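Flurklow: how I put a hidden character on the campus map (project report, web mapping course)

So my project was an easter egg. Our campus already has a walking map that students open mostly to find the laundry rooms, and I wanted to hide something in it that would make people poke around a bit more. The something is called Nostuson, a small round owl in a raincoat. If you search for his name he takes over the blue location dot and walks wherever you walk.

I built the whole thing on Desmet, the map library we used in class, and I drew Nostuson myself in 20 frames. Swapping the dot for a picture was easy (one evening!). Getting him to face the right way was not. Phones report their heading in tiny jumps, so my first version spun like a top whenever you stood still. I ended up ignoring any turn smaller than a set angle, and I still think he looks a little drunk going around corners.

The other big chunk of work was the hidden stops. There are nine of them, and when you get close to one he hops and a short note opens up about the building. I wrote the notes from old campus newspapers, which took way longer than the coding but was my favorite part - did you know the music hall used to be a skating rink?
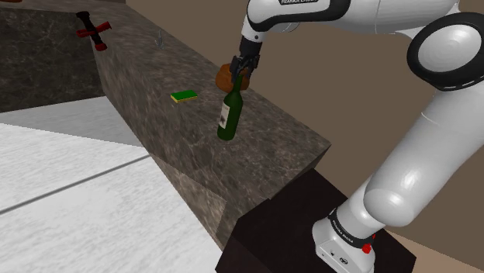
A classmate in the feedback round wrote that the owl was fun but the notes covered half the street on a small phone, and that closing one sometimes closed the map too. Fair on both counts. I moved the notes to the bottom of the screen and gave them their own close button, and the second problem went away with it.

I left it running through October. The map was opened 1,175 times, 508 of those searched for Nostuson, and 148 got to at least one hidden stop. I had hoped for more stops, but two of them are up by Horna House and it's a steep walk.

If I keep going I want to fix the corners first, then maybe give him an umbrella. The code still has my debugging messages in it, sorry in advance to whoever grades that.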